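邮件列表：cadine-docs
主题：Re: 手册第二版的灰度图转换、黑版文字与送印文件的问题
时间：16:40

收到。下面逐条回复，引文保留原样，只删了原信末尾的构建日志，需要完整日志的请到列表归档里翻原信。

> 各位好：
>
> 手册第二版的内页文件已经能用 Rinside 完整构建，共 101 页，单黑印刷，封面另出。
> 昨天把构建结果送 Goltach 做了预检，对方退回，理由集中在颜色空间上。
> 我先把现象列出来，再说我自己的判断，有不对的请直接指出。
>
> 第一，正文文字在预检报告里显示为四色黑。我在 Rinside 的样式里写的就是黑色，
> 没有指定任何 RGB 值，不清楚这个四色黑从哪里来。

这一条的原因在于 Rinside 对“黑色”这个名字的解释取决于文档级的颜色模型。如果文档头部没有声明颜色模型，它按 RGB 处理，“黑色”写进文件就是三个分量全为零。这个值在屏幕上没有任何问题，到输出阶段经过一次 ICC 转换，就变成青、品红、黄、黑四个分量都有值的深色。纯黑文字变成四色黑，在单黑印刷里会被再压回灰度，压完之后往往不是满值的黑，而是一个略浅的灰，于是文字边缘会加网，小字号发虚。

处理办法是在文档头部声明灰度模型，并且声明要放在载入任何图形宏包之前。顺序颠倒的话，先载入的宏包已经把自己的默认颜色按 RGB 固定下来，后面的声明不会回头修改它们。我检查过仓库里的模板，目前的声明写在宏包之后，所以正文正常而表格线和脚注线仍然是 RGB 的情况也会出现。预检报告里如果只列了文字，建议再看一遍线条对象的清单，报告默认会把同类错误折叠起来，只显示第一类。

另外，代码清单的高亮颜色是单独定义的，不受文档级声明影响。第一版的清单用了深蓝和暗红两种颜色，第二版既然改成单黑，应当把这两种颜色都换成黑色，用粗体和斜体区分关键字与注释。不要依靠自动转换把深蓝压成灰，深蓝和暗红的亮度很接近，转换之后两者分不开，读者只会觉得有些字印得浅。

> 第二，插图里有一部分是软件渲染出来的，保存时是 RGB 的 PNG，带透明通道。
> 我用 Lu 脚本批量转成灰度以后，再插回文档，预检报“存在透明对象”。
> 是否需要全部拼合？拼合以后发现有几张图的背景变成了黑色。

透明通道和颜色空间是两件事，需要分开处理。Lu 里的灰度转换步骤只处理颜色通道，透明通道原样保留，所以转换之后透明依然存在，预检报错是正常的。

背景变黑的原因也在 Lu 的默认值。它的拼合步骤在没有给出底色参数时，直接把透明通道丢弃，露出原来藏在透明像素下面的颜色值。多数渲染软件在完全透明的像素里写的是零，也就是黑色。正确的做法是显式给出底色为白，让它先做合成，再丢弃通道。两个步骤的先后也有影响：应当先在原来的颜色空间里完成合成，再转灰度。先转灰度再合成，半透明的边缘像素会出现一圈偏深的轮廓，缩小以后看不出来，按原尺寸印出来能看见。

这里再提醒一点，半透明边缘还牵涉到预乘与非预乘的区别。渲染软件导出的文件有的采用预乘，有的不采用，而 PNG 规范规定的是非预乘。如果导出插件没有遵守，合成之后边缘会变暗。判断方法很简单：把图放在白底和黑底上各合成一次，物体的边缘在两张结果里应该都没有异色的线。有异常的图请不要在后期修边，直接从源文件重新导出。

是否需要全部拼合，取决于 Goltach 接受哪个版本的 PDF/X。如果对方要求 PDF/X-1a，文件里就不允许有活动透明；如果接受 PDF/X-4，透明可以保留。就我们这本手册来说，没有任何图形对象需要在页面上互相叠加，保留透明没有好处，建议一律在图片阶段合成完毕，文档阶段不再出现透明。这样不论对方用哪种流程，结果都一致，出了问题也容易定位。

> 第三，灰度转换的系数应该用哪一组？Lu 提供了几种选项，
> 手册里没有解释差别。我随手选了取三通道平均值，结果渲染图看起来很平。

取平均值不合适。人眼对绿色最敏感，对蓝色最不敏感，平均值把三者等同看待，蓝色区域会偏亮，绿色区域会偏暗。对彩色界面截图而言，平均值还会让本来能区分的按钮和底色混在一起。

常见的两组加权系数，一组来自标清电视标准，红、绿、蓝分别为 0.299、0.587、0.114；另一组来自高清电视标准，分别为 0.2126、0.7152、0.0722。sRGB 的原色与后一组一致，所以从 sRGB 图像求亮度应当用后一组。但要注意这组系数是对线性光强定义的，而 PNG 里存的是经过传递函数编码的值。严格的做法是先解码到线性，再加权，再编码回去。Lu 里名为“快速”的选项省掉了前后两步，直接对编码值加权，在饱和度高的颜色上误差明显，在接近中性灰的颜色上误差很小。

由此可以推出一个实用的结论：原图本来就是灰色调的，三个通道的值几乎相等，那么无论用哪一组系数，结果都几乎相同，因为各组系数之和都是一。所以如果某张灰色调的渲染图转换之后“看起来很平”，原因多半不在系数上，而在后面的步骤，例如色调曲线或者输出配置文件。请先把转换前后的直方图放在一起对比，再决定要不要调整。

彩色截图的情况不同，请统一使用“线性”选项，系数选高清那一组。不要每张图单独挑选效果最好的选项，否则同一个界面元素在不同页上会有不同的灰度，读者会误以为是状态变化。

> 第四，Goltach 的说明里要求考虑网点扩大，但没有给配置文件。
> 是我们在图里预先提亮，还是由他们处理？

由一方处理，只处理一次。两边都处理，中间调会明显偏浅；两边都不处理，中间调会糊。请写信给 Goltach 问清两个问题：第一，他们的制版流程里是否已经加载了补偿曲线；第二，如果已经加载，这条曲线是针对哪种纸做的。我们用的是非涂布纸，吸墨比涂布纸多，网点扩大也更大，用错曲线的后果不比没有曲线轻。

在得到答复之前，图片文件保持未补偿的状态入库。补偿应当作为构建的最后一步，由参数控制，可以打开也可以关闭，不要把补偿后的像素写回源文件。第一版就吃过这个亏，有一批图已经提亮过，但文件名和元数据里都没有记录，重印时又提亮了一次，浅灰部分全部丢失，而且没有办法还原。

如果对方答复说不做补偿，并且能提供灰度输出配置文件，就在 Lu 的最后一步指定这个文件，渲染意图选相对比色，打开黑场补偿。如果对方不能提供配置文件，可以请他们印一条灰梯尺，我们用密度计测出来再做曲线。梯尺要用实际的纸和实际的印机，办公室的激光打印机打出来的结果没有参考价值。

最浅和最深两端也需要限制。非涂布纸上过小的网点印不稳定，会断续出现，过大的网点会并死。图里需要保留细节的部分不要落在这两端。纯白的背景保持纯白，不要为了“统一”给背景加很浅的底灰，浅底灰在整版上很难印均匀。

> 第五，分辨率。现有渲染图的像素尺寸不一致，有的放到版心宽度以后不够 300。
> 可以用放大插值补足吗？

不建议。插值只增加像素，不增加细节，预检可以通过，印出来仍然是软的。渲染图既然有源文件，就应该按最终尺寸重新渲染。版心宽度在第二版里没有改动，按 300 算出所需的像素宽度以后，建议向上取整，再在模板里把这个值定义为常量，各章引用同一个常量。

带有细长尖锐形状的渲染图对采样特别敏感。尖端在原图里可能只占一两个像素，缩小时若采样核太窄，尖端会断续消失；采样核太宽，又会在深浅交界处产生振铃，看起来像多了一条亮边。Lu 的缩小步骤默认是 Lanczos，对照片没有问题，对这类图请改为面积平均。渲染时的每像素采样数也可以适当提高，尤其是边缘与背景亮度接近的部位。

位图截图则相反。截图中的文字和线条已经对齐像素网格，任何非整数倍的缩放都会使线条粗细不均。截图需要放大时用最近邻，并且只用整数倍，整数倍之后像素数多出来没有关系，由排版软件按物理尺寸放置即可。不要让 Lu 对截图做降采样，也不要让 Rinside 在输出时做。Rinside 的输出选项里有一项自动降采样，默认是打开的，超过阈值的图会被重新采样并且重新压缩。请关掉。

> 第六，压缩。构建出来的文件很大，上传经常中断。可以改用 JPEG 吗？

内页图片请维持无损压缩。灰度图只有一个通道，转换完成之后体积已经比 RGB 小很多。您信里说的文件很大，我下载看过，原因是同一张图在多页重复使用时被重复嵌入，另外字体也没有做子集化。这两项改好以后体积会降到可以接受的范围。

重复嵌入的问题与路径写法有关。Rinside 以路径字符串判断两张图是否相同，不比较内容，所以同一张图在一章里写相对路径、在另一章里写带上级目录的路径，会被当成两张图。统一由模板中的图片目录变量引用即可避免。

字体子集化的开关在输出配置里，第一版因为某个中文字体的子集化结果缺字而关闭，后来字体换了，开关没有恢复。请恢复，并在构建之后检查生僻字和全角标点。检查时不要只看屏幕显示，阅读器可能用系统字体顶替，应该看文件的字体清单，确认每一项都是已嵌入。

JPEG 的问题不只是有损。灰色渐变在较低质量下会出现块状的台阶，加网之后台阶更明显，而渲染图里恰恰渐变最多。上传中断请改用分段上传，不要靠牺牲图片来解决。

> 第七，印量暂定 2,000 册。装订从骑马订改成胶订，
> 对图片的位置有没有影响？

有影响，但只涉及跨页和靠近订口的图。骑马订能摊平，胶订摊不平，订口一侧会有一部分看不见。第二版没有跨页图，剩下的就是靠订口放置的边注小图。模板里订口边距是按骑马订设的，改胶订以后需要加宽，加宽的量请以 Goltach 的要求为准。版心宽度保持不变，从切口一侧让出空间。不要缩小版心，否则前面按版心宽度渲染的图又要全部重做。

还有一个容易漏掉的地方。骑马订要求总页数是四的倍数，胶订对此没有同样的硬性要求，但印刷时仍然按帖来折，零头页的处理方式各家不同。我们的内页是 101 页，最后一页是单面，背面为空白。请问清楚他们希望我们在文件里补空白页，还是由他们来补。如果由我们补，空白页应当是真正的空页，不带页眉页码，模板里有现成的命令。

> 以上。如果大家没有别的意见，我打算 6 月内重新送一次预检。

6 月内可以，但建议分成 2 次送。先只送一章作为试样，选截图、渲染图、代码清单和表格都有的那一章，通过之后再送整本。整本送检的报告太长，同类错误折叠之后反而看不出哪些已经修好。

为了避免各章作者各自理解，我把处理顺序写在下面，请合并到仓库的说明文件里，措辞可以改，顺序不要改：

1. 从源文件导出 RGB PNG，尺寸按模板常量，不做任何锐化。
2. 检查透明边缘，有异常的退回第 1 步。
3. 以白色为底合成，丢弃透明通道。
4. 解码到线性，加权求亮度，编码回灰度，标记灰度配置文件。
5. 需要缩小的，渲染图用面积平均，截图不缩小。
6. 存为八位灰度 PNG，入库。
7. 构建时按参数决定是否补偿网点扩大，结果只写入输出目录。

细心的读者会发现第 4 步和第 5 步理论上应当对调，缩小也应该在线性空间里做。我在 Lu 里试过，对调之后需要多一次中间文件，而收益只在高反差的细线处才看得出。如果有人愿意改 Lu，让它在线性空间里一次做完加权和缩小再编码，我没有意见，补丁请发到列表上，附转换前后的对比。

关于第 6 步的八位，有人私下问过要不要用十六位。入库用八位足够，最终网屏能表现的层次有限。但第 4 步的中间计算必须用十六位或者浮点，八位的线性值在暗部会严重断层，编码回去以后补不回来。Lu 的旧版本中间值是八位，请确认各自机器上的版本，命令行加版本参数即可看到，构建日志第一行也会打印。

还有两件与图片无关的小事，一并写在这里。

一是图注的字号。第二版把图注从小五改成六号，单黑印在非涂布纸上偏小，尤其是宋体的横画。图注若一定要用六号，请换黑体的常规字重，不要用细体。图注文字不要用灰色，灰色的小字要加网，笔画会断。

二是图号。现在各章的图号由 Rinside 自动生成，但正文中有几处是手写的“见上图”“见下图”，浮动体一移动就会指错。请全部改成引用命令。我用脚本找过一遍，结果已经提交到工单系统，每章一条，请各章负责的人自行认领。改动时顺便看一下图注末尾的句号，第一版有的加有的不加，第二版约定一律不加。

最后回应一下上一封信结尾提到的屏幕版。屏幕版和印刷版不应共用同一份图片输出。屏幕版从第 3 步之后分出去，保留彩色，不做后续转换；印刷版继续往下走。两者共用源文件和图号，构建目标分开。模板里已经有目标开关，只是图片目录变量没有跟着切换，改动很小，我会在本周提交。网点补偿在屏幕版里必须关闭，关闭的判断写在目标开关里，不要依赖构建的人记得加参数。

封面文件我没有看，四色的事情请另开主题讨论，免得和内页混在一封信里。

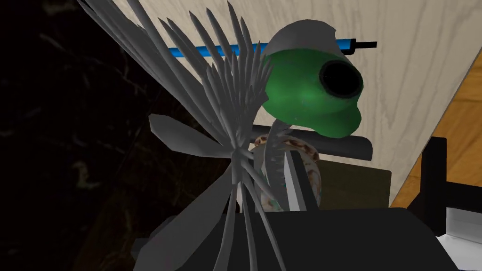

附图：渲染图，灰色叶片状夹爪，细长尖叶呈扇形展开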